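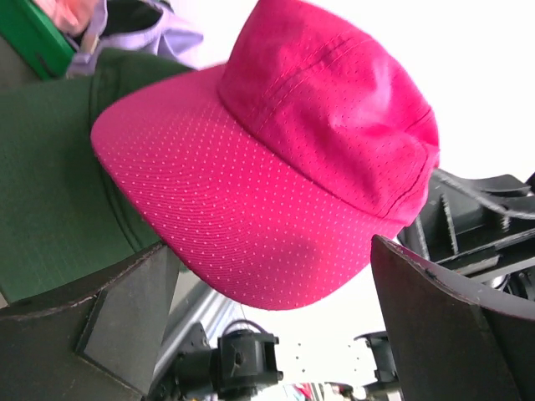
Figure 3. Pink cap with a dotted brim, lying against a dark green cap.

4.2 Sorting the hats

The second round of our storage project dealt with the hats in the Holside clothing library. The library lends dress-up and sun-safe clothing to schools, and its catalogue lists 2867 items. Hats make up a small share of these, but the loan records for December showed that they were the items most often returned to the wrong shelf.

We were given 54 caps and 23 other hats. Each one was put into a group by colour first and then by brim shape. Colour was quick to judge, except for the greens. A dark green cap can look olive where the light falls on it, and two of us wrote down different colours for the same cap more than once. We settled on one label, "green", for all of them.

Brims took longer. A curved brim does not sit flat, so caps stacked brim over brim tend to slide sideways. We tried two methods:

Nesting: each crown is placed inside the next, with all brims facing the same way.
Layering: caps are laid in a row, each one overlapping the last.

Nesting used less shelf space but left creases in the softer cotton crowns. Layering kept the crowns in better shape and made the colours easier to see, although a full row needed a shelf 70 cm wide. The Rosenthal tubs we had planned to use were too narrow for this, so we changed to the open Brasallow trays.

Scarves and other light cloth had been mixed in with the hats. These were folded and moved to a separate tray.

Our recommendation is to layer the caps and keep nesting for the stiff hats. The labels still need to be reprinted in a larger size.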